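# Self-tape corner: workshop notes for actors working at home

Last revised 29/01/2022

These notes cover the setup and upkeep of a home self-tape space, mostly for people in one-bedroom apartments. Performance is out of scope. Corrections go to Eulalia Medina, who keeps the master copy for the Gesska readers' group.

## Backdrop

Use a matte fabric in mid-gray or dull blue. White fabric pushes the camera's automatic exposure down and darkens the face. Black swallows dark hair.

- Hang the fabric from a tension rod or a closet pole on two brackets. Tape fails overnight and takes paint with it.
- Steam it while it hangs. Work from the top down and keep the steamer head an inch off the cloth.
- Sew a pocket along the bottom hem and slide a wooden dowel through it. The weight pulls out the remaining creases within a day.
- Stand at least four feet in front of it. Closer than that and your shadow has a hard edge.
- Store it rolled on a cardboard tube. A folded backdrop needs steaming again every time.

Wash gray cotton cold, alone, with half the usual detergent. Wekesa Chege washed his with a bath towel and spent an evening with a lint roller.

## Light

Two soft lamps at 45 degrees to the face, slightly above eye level, will handle most scenes. Match the bulbs. A color temperature near 4,000 K sits well with most skin tones and doesn't fight with the hallway light coming under the door. Buy both bulbs in the same pack, and replace both when one goes.

For diffusion, clip baking parchment to a wire frame held well away from an LED bulb. Do not use parchment with halogen work lights, which run hot enough to scorch it. A white shower curtain liner on a clothes rack gives a larger and softer source, again with LEDs only.

Glasses: raise both lamps until the reflection leaves the lens, then tilt the earpieces up a quarter inch. Check on the recording. The preview screen is too small to show it.

Turn off the overhead fixture. If it can't be turned off (shared wiring, a sleeping roommate's switch), unscrew the bulb once it has cooled, with the switch off.

## Sound

Clap once in the middle of the room. If you hear a flutter, the walls are too bare. A folded comforter over a door, a rug and an open closet full of coats all help. Egg cartons do nothing useful and collect dust.

- Unplug the refrigerator only if you put your car keys inside it first. Otherwise it will stay unplugged.
- Put felt pads under chair legs, including the reader's chair.
- A clip-on microphone goes on the breastbone, about a hand's width below the chin. Loop the cable once and tape the loop to the inside of the shirt with medical tape. Cloth tape leaves gum on knitwear.
- Record 30 seconds of silence before the first take. It is useful if the file needs cleaning later.

## Marks and eyelines

Mark the floor with a T in painter's tape: toes on either side of the stem. For eyelines, stick small squares of the same tape on the wall or on a light stand, just to either side of the lens. Number them in pencil if there are several characters. Sveva Ruggiero uses buttons held on with poster putty and gets through fewer rolls.

Peel painter's tape off within a week. On sealed wood it will usually come up clean after that, but on rented laminate we have had two cases of residue. Rub with a little vegetable oil, wait ten minutes, wipe, then wash with dish soap. 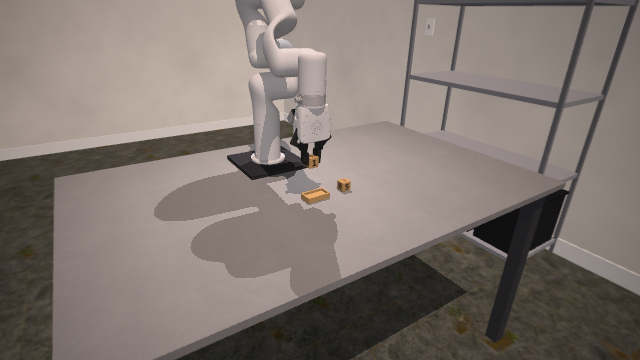 Sit-down scenes need their own mark. Tape the position of each chair leg on the floor and write the scene name beside it. The Estomby callback in February asked for the same framing as the first tape, and those who had left their chair marks down were set up in a few minutes. Measure the tripod height as well, from the floor to the center of the lens, and write it on the inside of a cupboard door.

## Wardrobe care

Avoid narrow stripes and small checks, which shimmer on camera. Keep two plain tops for tapes and nothing else.

1. Wash them inside out, cold.
2. Dry flat if knitted, on a hanger if woven.
3. Shave pilling under a side lamp, with the cloth on a hard surface.
4. For makeup on a collar, work in a drop of clear dish soap, leave for 17 minutes or so and rinse from the back of the cloth.

Deodorant marks come off with a dry nylon stocking rubbed along the grain. Translucent powder on black brushes out when dry. Don't wet it.

## Files

Name each file with surname, role and take number, no spaces. Grididmont rejects anything else at upload. Keep the originals until the part has been cast, then delete everything except the best take. Lino Russo keeps his slates in a separate folder and re-shoots them when his hair changes.

Mayuree Phetsri is testing the Iyer folding stand for weight and wobble. Results will be added under Light.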